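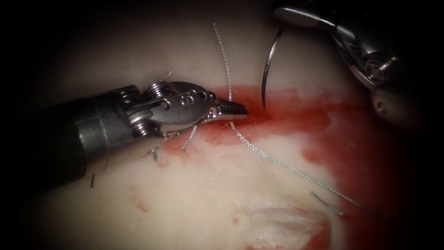
When does the water main work on Kirkegaard Avenue start? Crews close the northbound lane at 7 a.m. Sunday, and the lane stays closed for 14 days.

The Pamero water district is replacing 2,000 feet of cast-iron main between Vivier Street and the Urness Road pump station. The existing pipe is six inches in diameter and has broken four times in the past three winters. Its replacement is eight-inch ductile iron with restrained joints at each bend.

District engineer Jerome Tiongson said the larger diameter was chosen to meet fire flow requirements at the north end of the avenue, where static pressure is adequate but flow drops when two hydrants are open.

The work affects 249 service connections. Each will be without water once, for up to five hours, while its line is moved to the new main. Door tags go out two days before each shutoff.

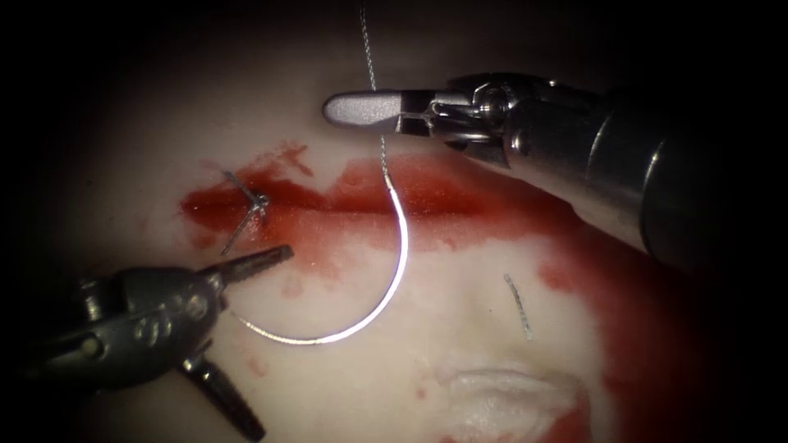

Customers should run a cold tap for five minutes after service returns, starting with the lowest faucet in the building. Aerators should be removed first. Discolored water is expected for a short time and should not be used for laundry.

The new main will be pressure tested, chlorinated and flushed before any connection is made. Samples must clear the lab on two consecutive days. A failed sample would repeat the disinfection step and push back the shutoffs on that section.

Southbound traffic is not affected. Northbound drivers will be sent along Urness Road, where parking is prohibited on the east side until the lane reopens. Trash pickup stays on its usual schedule, but carts must be placed on the west curb.

Permanent paving is scheduled for November. Trenches will carry a temporary asphalt patch until then.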